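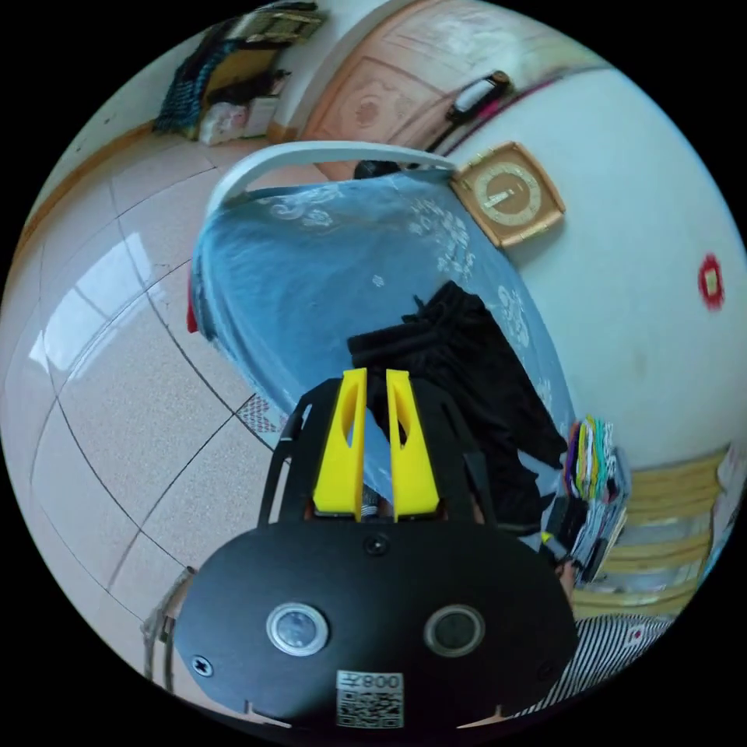

Why can't we just have it fold a shirt the way it folds a box? was how last year's group put it in the feedback forms, and three of them put it in nearly the same words. I've kept that as the question for this week, because it's a fair one and I never answered it well at the time (I think I waved my arms and said "it's floppy").

So, week five, clothes. Bring the Tultetlow sheet from last time, we'll want the bit on grasp points.

Let me have a better go at the answer. A box has a position and a tilt, and once you know those you know where every corner is. A pair of trousers dropped on a bed doesn't have anything like that. One leg can be under the other, the waistband can be twisted, and if you pull at one spot you've no idea which bit is going to come up with it. You can't write down the shape of it in six numbers, or sixty. That's why we gave up on programming the fold by hand (some of you saw the Rullisier script, may it rest) and went over to showing it. We do the job with the hand-held gripper, record it, and let the model learn from the recordings.

What this means for you is that your habits end up in the data. If you always go for the hem, the arm will always go for the hem, even when the hem's tucked away underneath. If you hesitate, it learns to hesitate! Last term's model had a lovely little pause before every grasp and we spent a whole afternoon looking for a bug before somebody watched the recordings back.

Where we've got to

The term target is 4,000 short recordings between all the groups. Group B has handed in 162 so far, which is a decent start but nearly all of them are towels. Towels are nice. Towels are rectangles. Please do trousers next, and then anything with sleeves, in that order, and leave hoodies until I've sorted out what we're doing about hoods.

Do them at home if you can. The lab table is grey and flat and the light never changes, and a model trained only on that table fell to bits the first time we tried it on a patterned bedspread. Beds, sofas, ironing boards, all good. I'd much sooner have a dark garment on a fussy sheet with the usual household stuff round it than another perfect grey square. Don't tidy up specially.

How to do one recording

Drop the garment, don't place it. I can tell when it's been placed. Start with the fingers open and pointing at the thing you're about to pick up, hold still for a breath, then go in. Close on a single layer if you can find one. If you get two layers by mistake, let go and try again without stopping the recording – the recoveries are worth having, and we've hardly got any. Keep your other hand out of it unless you're on the two-handed task. Finish with the fingers open again and clear of the cloth.

Go slower than feels natural. Not treacle slow, just a bit slower than you'd do it if your bus was coming.

If the fingers slip on thin fabric, try coming in at a shallower angle and pushing down slightly into the mattress so the cloth rucks up between them. This works a treat on a bed and hardly at all on a hard table, and I'd like a couple of sentences from each group on why you think that is.

Handing in

Upload to Itska by Tuesday, 3 p.m. One folder per garment, and put the fabric in the folder name as well as you can judge it (cotton, denim, stretchy, "no idea" is fine). Sessions should be no longer than 12 minutes each. After that everyone gets sloppy, me included, and it shows.

Kit comes back to the Owusu room, on the charging shelf, with its lead. If a screw's worked loose, please tell me instead of tightening it with a kitchen knife. We had one of those.

For the write-up, half a page is plenty. Pick one recording that went wrong and tell me where the cloth went that you didn't expect, and what you'd have needed to know beforehand to see it coming. Sketches welcome, the scruffier the better.

Next week is socks. I'm quite excited about socks. Read the pairing section in the notes before you come, and bring an odd one if you've got it.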